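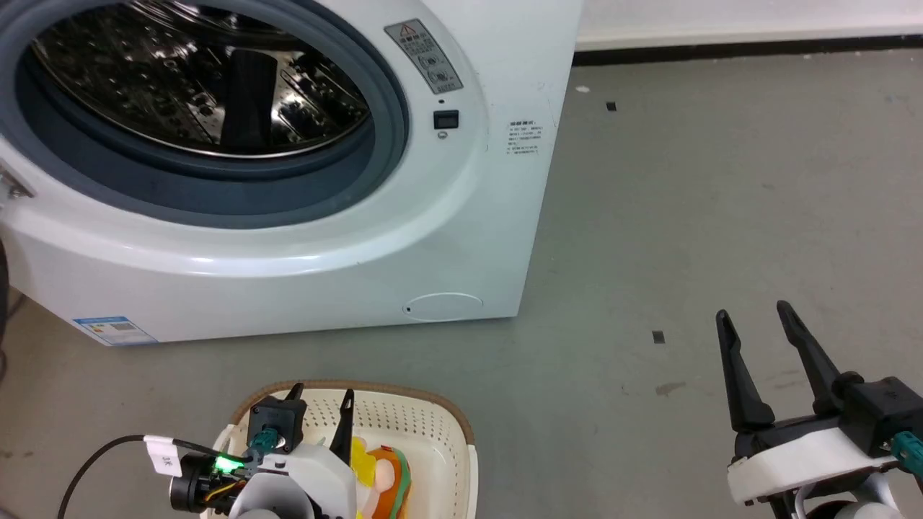

Lernness is an off-road racing school and race preparation shop outside the town of Isah. We teach people to drive, navigate and maintain vehicles in desert and forest events, and we build and service vehicles for people who already race. We are privately owned and we do not sell new vehicles.

How we started

The business began as a two-bay repair shop that worked on farm trucks. Several of our customers raced on weekends and brought their trucks in on Monday mornings with bent control arms, cracked shock mounts and radiators full of mud. We got used to that work and after a few seasons most of our hours were going into it. When the lease next door came up we took it and built a fabrication room there.

The school came later. Customers kept asking us to ride along with them on test days, and it was clear that a lot of the damage we were fixing came from the same few driving mistakes: braking too late into a washout, landing a jump with the wheels turned, or following another truck too closely in dust. We started running one class a month on borrowed land. We now have our own ground, 143 acres of it, with a sand section, a rock section, a creek crossing and a graded loop we use for beginners. The creek crossing is closed when the water is over the marker post.

What we teach

Our basic course is two days. The first morning is in the classroom and covers vehicle inspection, seating position, belts, helmets and radio use. After lunch students go out on the graded loop with an instructor in the passenger seat. The second day is spent on sand and rock. Students drive our trucks for this course. You do not need any racing experience, but you do need a full driver's license and you need to be able to climb in and out of a caged vehicle without help.

The race course is three days and is meant for people who plan to enter an event within the next year. It covers pace notes, starting in dust, passing, being passed, changing a tire on soft ground, and what to do when you stop on course. Students may bring their own vehicle if it passes our inspection. We inspect on the evening before the course starts, and we have turned vehicles away for loose batteries and old belts, so please check those at home.

We also run a one-day course for co-drivers. It can be taken alone or together with a driver. Many of our co-driver students are husbands, wives, brothers and sisters of people who race, and a good number of them have gone on to drive.

Since we began keeping proper records, 1309 students have finished one of our courses. Some of them never entered a race and took the course for ranch work or travel. That is fine with us.

Trukeo

Trukeo is the workshop side of the company. It has its own phone line and its own booking calendar, but it is in the same buildings and the same people own it. Trukeo does roll cages, suspension, fuel cells, wiring, skid plates and full rebuilds between events. We work on trucks, mid-size and full-size SUVs, and side-by-sides. We do not work on motorcycles.

Every vehicle that comes into the shop gets a written inspection before we quote. The inspection fee is $125 and comes off the bill if we do the work. We will tell you if we think the vehicle is not worth building. This has cost us some jobs over the years, but a race cage welded into a rusted frame is money thrown away, and it will usually fail tech inspection.

Shocks are rebuilt in-house. Engines are pulled and refitted here, but machine work goes out to another shop. Turnaround for a shock rebuild is normally one week, longer in the spring. If you are racing in June, please book by the end of March.

The Ultov

Most people in our area know us from the Ultov, the desert race held every June on the county land north of Isah. We have entered a school truck in it for many years. The truck runs in the stock class, which means a factory engine and frame with safety equipment added. We chose this class so that students can see what a mostly standard vehicle will do when it is driven with some care.

Our results have been mixed. We have won the class, and we have also been towed home with a broken front differential before the first fuel stop. Our school truck carries number 1353 and is parked by the office when it is not being used. Students are welcome to look it over and ask what has been changed. The suspension settings are on a sheet taped inside the driver's door, and you can copy them down if they are any use to you.

During race week we run a service tent in the main pit. Trukeo customers get priority there, and we will help anyone else if we have the time and the parts. The school is closed that week and for the three days after.

Our instructors

All of our instructors have raced, and all of them have worked in the shop. New instructors ride in the back seat for a full season of classes before they teach alone. We keep groups small, with no more than two students to a truck. All instructors hold current first aid certificates and there is a medic on site for the race course.

Working with the land

Off-road driving damages ground if it is done carelessly. We rotate the sand and rock sections through the year, stay off the north slope after rain, and regrade the loop every fall. Fuel and oil are handled on concrete pads only. Spectators are asked to keep to the gravel lot, and dogs have to be on a leash.

Visiting us

The office is open Tuesday through Saturday, 8 to 5. Visitors can walk through the shop with a member of staff. Please wear closed shoes. If you are coming with a trailer, use the lower gate, as the turn at the upper gate is too tight for anything over 20 feet. Cell service is poor past the cattle guard, so look up your directions before you leave town.

Course dates are posted in December for the year ahead. A deposit holds your place, and you can move it once to another date if you let us know 14 days before.

3 Comments

dustyrunner44
Did the two-day course with my son. Good instruction and plenty of seat time. Bring more water than you think you need, the sand section gets hot by 10 in the morning.

mudflap_ray
Oct 27, 2024
Do you take side-by-sides on the race course or only trucks? The page says own vehicle OK but it doesn't say what kind.

pit lane mom
@mudflap_ray I took mine last spring, they allowed it with a full cage and window nets. Call first though. Also the lower gate was locked when we got there so we had to wait for someone to come down and open it.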